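Search this blog Go

Sleeping in a cold room

2 min read

We turned the bedroom radiator off in November and have left it off. Our heating bill was the main reason. I had also read that people sleep better in a cool room, and after most of a winter I think I do.

The first week was bad. I woke up at 4 with a cold nose and went looking for socks. Geert Hendriks, who I used to work with, told me to put a blanket under the bottom sheet as well as on top. I did it that night and it made more difference than the second comforter had. A lot of the cold comes up through the mattress.

I also stopped wearing heavy pajamas. They twist. A T-shirt and warm feet are enough for me once the bed has heated up, and I keep something knitted within reach for getting up.

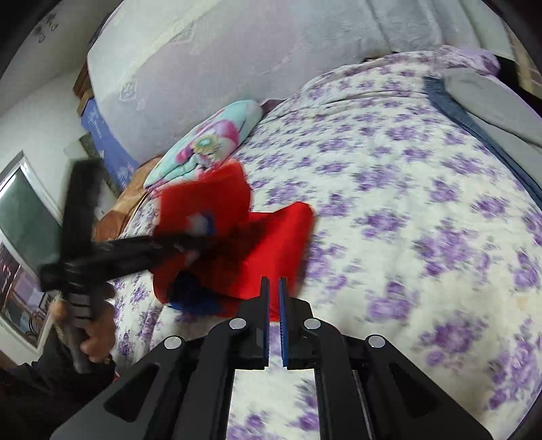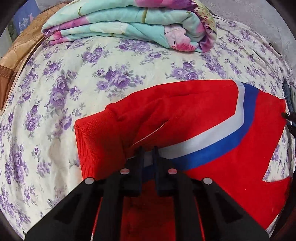

Red on the flowered sheet.

The window is the part we still argue over. I like it open an inch. My wife wants it shut when the wind is from the north, and she is usually up first, so it gets shut.

Condensation has been a small problem. I wipe the glass every morning and leave the door open until lunch. There was a little mold on the sill in January and bleach took care of it.

I don't plan to do this 365 nights a year. In summer the room is over 80 degrees and we have the opposite problem. I'll write about the fan some other time.

Contact | © Cletus Haverford | Back to top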